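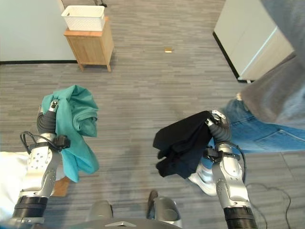

Progress Reports / Data Collection

Collach laundry handling, interim report to Nedness
August 24, 2026
Prepared by Meron Negussie

Collection for the garment set continued through the period on the two-arm platform. The set now holds 1292 accepted episodes. A further 124 were rejected at review, mostly for late grasps or for a missing stream from one wrist. Rejected episodes are kept on disk but are not used in training.

The current task block is two-handed pickup and transfer. Each arm takes one garment and holds it clear of the carpet before moving to the drop point. The teal T-shirt and the black garment are run as a pair because dark cloth gave the weakest grasp labels in April. Garments start crumpled, and the start pose is changed between episodes. An operator stays next to the right arm throughout.

Two items affected throughput. The cable at the right wrist trails across the floor and has to be checked before each run — Dagim Gashaw is testing a shorter route along the arm. Separately, clock drift between the two wrist streams forced us to repeat 16 episodes. Reda Ait Brahim has moved both streams to a single time source and the fault has not come back.

Labeling is behind collection. Bezawit Wubshet has finished the grasp and release marks for single-garment episodes; the paired episodes are still in the queue. The first policy trained on the partial set picks up shirts reliably but tends to close early on thin hems. We do not plan to report a success rate until the held-out garments have been run.

Next period: finish the paired labels, add 15 garments to the pool, and repeat the block at the Montoya site on a different floor covering. Spending is within the approved budget. One open request remains with Nedness, for a spare set of gripper fingers.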